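Planner timeouts and a checked cloth

18 January was meant to be a day off, but the planner log from November was still bothering me. I had 193 runs saved from the Tustthorpe setup and 60 of them had stopped with the same message: no valid grasp within the time limit. I had put it down to the arm model. Vass, our planning wrapper, had been blamed for most things by then, so I started there and found nothing wrong with it.
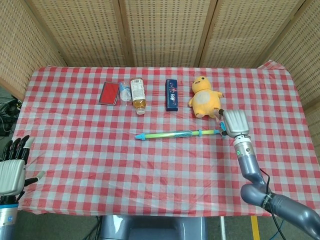
The fault was in how Vokau, the perception node, hands over its object list. It fits a box to each cluster of points and passes the boxes to the planner as obstacles. Clear plastic gives very few points, so the box comes out wrong or goes missing. With a small clear bottle almost touching a larger one of amber-brown drink, it tends to merge the two, and the planner then looks for a grasp on something too wide for the hand. It keeps looking until the time runs out.

I have made two changes. Clusters are now split using the colour mask as well as depth, and the planner rejects any box wider than the open hand before it starts sampling. The sample limit stays at 2,000.

The colour mask needs more work on patterned cloth, where the checks show through clear plastic and get labelled as table. I am trying a separate label for that.

Both changes are on the Bruvgate branch. If you pull it, delete your old config first, as the mask settings have moved to their own file.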